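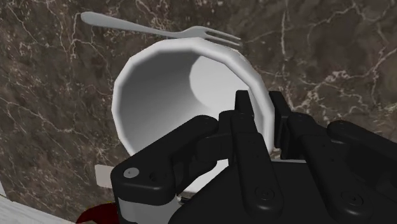 A white bowl on dark brown marble.

The Bowl at Number 24
6/30/18

Birsen Başaran had the keys to her aunt's flat in Lanstead for one more day. The buyers wanted to move in on the Sunday, and the agent had already rung twice.

Most of it was gone. Her cousins had come down from Testosthorpe in June with a hired truck and taken the beds, the good chairs and the sewing machine. They left the things no one could agree on. There was a box of letters, a radio, a winter coat and the white bowl from the kitchen.

Her aunt had used the bowl for keys and coins. Before that, when Birsen was small, it had been for yoghurt. She remembered her aunt covering it with a plate and then a towel, and telling her not to lift the towel until morning. She had lifted it once. The yoghurt was thin and her aunt served it anyway.

Josphat Kimaro from across the hall knocked while she was taping the box shut. He had a thermos and two mugs.

"I thought you'd have packed the cups," he said.

"I have. Thank you."

They drank the tea standing up. He told her he had lived in the building since 2000, and that her aunt had been the first to speak to him. She had told him he was parking in the wrong spot.

"That sounds right," said Birsen.

"Then she brought me soup. I didn't have a bowl big enough, so she left me hers. I kept it all winter. I'd bring it back washed and a few days later she'd be at the door with it full again."

"Which bowl?"

He pointed with his mug.

Birsen picked it up. Her mother had always said it was bought for the wedding, at a shop in Solberg that closed years ago. Her cousin said it came free with something. There was no mark on the bottom to settle it.

"Would you like it?" she said.

He thought about it for a while. A bus went past and the window rattled the way it always had.

"I'd only put my keys in it," he said.

"So did she."

He took it in both hands and went across the hall to make room for it. She heard him moving things around on his counter. Then she carried the coat and the radio down to the car, and came back up for the letters.

When she locked the door his was still open. She could smell onions frying.

"It'll be an hour," he called out. "Are you in a hurry?"

She looked at the keys. The agent's office in Vamura Street shut at five.

"No," she said, and put the box down inside his door.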